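Ticket 243: Race 2 payouts missing from account balances
Product: Gadus tote terminal software
Site: Mirndale racetrack, grandstand windows
Opened: Saturday, May 5, 2018
Handled by: Laine Kivi
Priority: High (it was Medium until the line reached the parking lot)

Reported problem
Customers with winning tickets on race 2 see the bet marked "settled" and the balance unchanged. Cash tickets pay fine. The track's own note reads, in full, "machine is keeping the money," and I have heard worse bug reports from people with degrees.

Log
First call. Asked the window manager to restart the terminals. She had restarted them all, twice, and one of them a third time out of spite. No change.

Checked the settlement queue. It holds 200 items and then stops taking new ones. Race 2 had a popular favorite, and the favorite had the bad manners to win.

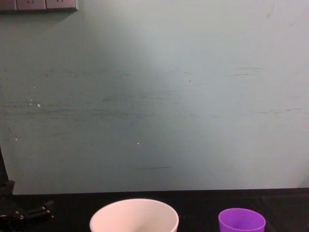 Back office wall and table, Mirndale

No relay box. Phoned and talked the manager to it instead. The lights were green, so the box is fine and we can all stop blaming Uysal, who only installed it.

Raised the queue limit and replayed race 2. Balances began to move after 30 seconds. One gentleman was paid twice and reported it himself, which I have flagged as a separate anomaly.
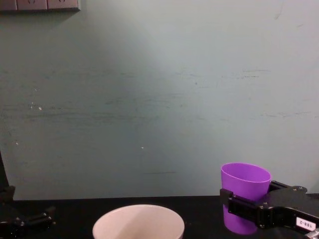
Cause
The queue limit was set by Cladholm during testing, when the busiest race had a handful of made-up bettors. It was meant to be raised before opening day. The reminder to raise it was in the queue.

Status
Fixed for now. Permanent change goes out with the July update. Please leave this open until the track has run a full card without phoning me.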